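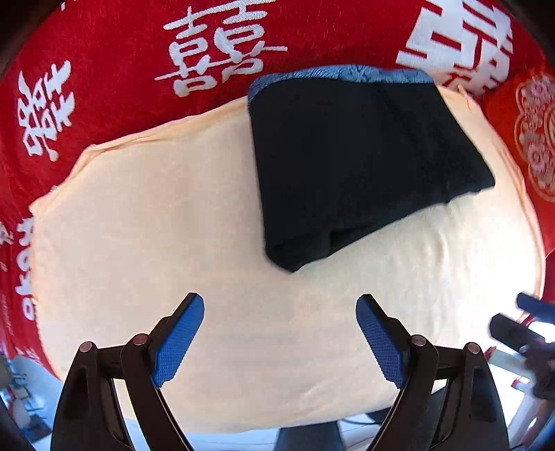
Cell balancing on the second pack

I left off in October with the second pack assembled and the battery management board unpowered. It has now been through 7 full cycles on the bench, and I have enough logged data to say something about balancing, which most of the email I get is asking about.

For anyone new: the pack is a home storage unit built from used electric car modules. It sits in the garage and takes surplus from the roof panels during the day. The first pack used a passive board from Curnis. The second uses a Gorkex active balancer, bought mainly so I could compare the two on similar cells.

Starting condition

The modules came from a breaker's yard out of one car, so the cells have the same age and the same history, within reason. I measured capacity on each module before assembly with the same discharge load and the same cutoff. The spread between best and worst was larger than on the first pack. I put the two weakest modules at the end nearest the door, where they are easiest to get at, and wrote the measured values on the casings in paint marker.

I top balanced everything in parallel before wiring in series. This took four days at the current my bench supply can manage. People skip this step and expect the balancer to do the work. A balancer with a small current rating will get there eventually, but on a large cell "eventually" can be weeks, and the pack will be tripping on high cell voltage the whole time.

Passive versus active

The Curnis board bleeds the high cells through resistors, and only above a voltage you set. It is simple and it gets warm. With the threshold set near the top of charge, it works for an hour or so on a sunny afternoon and then stops, as the voltage falls below the threshold once the house starts drawing in the evening. Over a full summer it held the first pack well enough that I stopped checking it.

The Gorkex moves charge from high cells to low ones through a bank of capacitors. The transfer current depends on the voltage difference, so it works hardest when the pack is badly out and does very little when the pack is close. The data sheet gives a headline current that applies only at a difference you should never see in a healthy pack. At the differences I see, the measured current is a small fraction of that.

There is a second problem. The chemistry in these modules has a sloping voltage curve, so voltage is a fair stand-in for state of charge. On a flat-curve chemistry it is a poor one through the middle, and an active balancer left on all the time will shuffle charge on the strength of noise and leave the pack worse than it found it. If you have flat-curve cells, put a relay on the balancer's enable line and switch it on only near the top.

Logging

The logger is a small single-board computer reading the management board over serial every ten seconds. I have 3,368 rows in the file from the last cycle, after throwing out the ones with bad checksums. The bad rows all fell in the periods when the inverter was running hard. I had run the serial cable alongside the inverter leads. Moving it to the other side of the rack and fitting a ferrite at each end cleared most of them.

Gyu-bin Ki wrote in after the last post to point out that my script averaged cell voltages before working out the spread, which hides short excursions. This was correct. I have changed it to compute the spread on each row and then report the maximum and the median. The maximum is the useful number for deciding where to set the alarm. Figures in the earlier post are therefore low, and I have added a note there.

Charge current and sag

Some of what looked like imbalance was connection resistance. At low current all cells in the weak modules read close together. Under load, one cell dropped well below its neighbors and came back as soon as the load was removed. A weak cell does not recover that quickly. I took the bus bar off, found a dull film under it, cleaned both faces with a fine abrasive pad, put on a thin coat of contact grease and tightened it to the figure on the module label. The dip went away.

I now do this test on every joint: 600 watts for five minutes, then off, with the meter probes on the terminal and on the bar. Measuring bar to bar includes both joints and tells you less. I used to run it at 1,000 watts, but the heater I use as a load cycles on its thermostat at that setting and spoils the reading.

Settings as they stand

Balancer enabled only while charging, and only in the top part of the range. Charge stops short of full, controlled by the Trovley charger, with the management board's cutoff set slightly above that as a backstop. Low cutoff is well above the cell maker's minimum. Temperature cutoff for charging is set a few degrees above freezing, since the garage is unheated and the sensors are on the outside of the casings.

Still to do

The fuse holder runs warmer than I would like and will be replaced with a bolted type. The Seo current sensor drifts by a small amount overnight, so the state of charge figure is wrong by morning and has to be reset at full charge. I want to try zeroing it in software when the contactor is open. After that I will swap the two balancers between packs and run the same set of cycles again.

Comments are open. If you are asking about a particular module, please include the chemistry and the charge cutoff you are using.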